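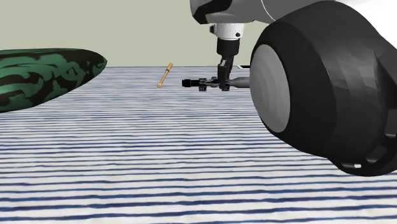 Kestavine Table Cover Cloth

Woven cotton and polyester cloth for dining tables, side tables and worktops. Sold by the metre from the roll or cut and hemmed to size. Suitable for homes, cafés, village halls and craft rooms.

Colours and patterns

Kestavine is stocked in plain and striped versions. The plain cloth comes in chalk, oat, slate and bottle green. The striped cloth has a white ground with dark blue lines, and is offered in two line widths, Narrow and Broad. The stripe is printed after weaving and has a slight waver to it, so it will not line up exactly with the edge of a table. Customers who want a ruled stripe should look at Vudberg, where the colour is in the yarn.

Stripes run across the width of the roll. On a long table this means they will run from side to side unless the cloth is turned, and turning it limits you to the roll width. Please say on the order form which way you want the stripe to go. If the box is left blank we cut with the stripe parallel to the short side.

Specification

Composition: 60% cotton, 40% polyester
Weight: 308 g per square metre
Roll width: 1,215 mm
Minimum cut: 1 m
Hem: 4 cm, double turned, mitred corners
Shrinkage: up to 3% in length on first wash
Finish: untreated, or wipe-clean on one side

Ready-made sizes

Small square: 885 x 885 mm
Large square: 1,150 x 1,150 mm
Rectangle: 1,150 x 1,800 mm
Long rectangle: 1,150 x 2,400 mm

All ready-made sizes are given after hemming and before washing. Allow for shrinkage if the drop matters to you. For a table that seats four we normally sell the large square, which gives a drop of 20 cm on each side of a 750 mm top.

Measuring your table

Measure the length and width of the top at its longest points. Add twice the drop you want to each figure. A drop of 15 to 20 cm suits everyday use, and 25 to 30 cm is usual for a set table. For round tables, measure the diameter and add twice the drop. Round cloths are cut to order and cannot be returned.

Tables wider than 900 mm will need a joined cloth if you want more than a short drop. We join with a flat seam down each side, leaving a full width in the middle. Stripes are matched at the seam as closely as the print allows.

Wipe-clean finish

The finish is a thin acrylic coat on the upper face. It keeps out water, tea and most sauces for long enough to wipe them away. It will not resist turmeric, red wine left overnight, or hair dye. The coated cloth is a little stiffer and hangs less softly at the corners. Do not iron the coated side.

Washing

Untreated cloth: machine wash at 40 degrees, line dry, iron on medium while slightly damp. Wash the striped cloth separately the first time.

Coated cloth: wipe with a damp cloth and mild soap. It may be machine washed at 30 degrees on a gentle cycle. Do not tumble dry, bleach or dry clean.

Goes with

Nugroho felt underlay, which protects the table top and stops the cloth sliding. Cut it 1 cm smaller than the table all round.
Dalau cloth weights, sold in sets, for outdoor use.
Kestavine napkins, in all plain colours. Striped napkins are available in Narrow only.

Delivery and returns

Cut lengths and ready-made sizes leave our workroom within two working days. Hemming to your own measurements takes a week, and slightly longer from October until the new year. Lengths over five metres are sent on a cardboard tube.

Ready-made cloths can be returned unwashed within 30 days. Cut lengths and made-to-measure cloths can only be returned if faulty. Samples are free, up to five per address, and the striped sample is large enough to show two repeats of the Broad line.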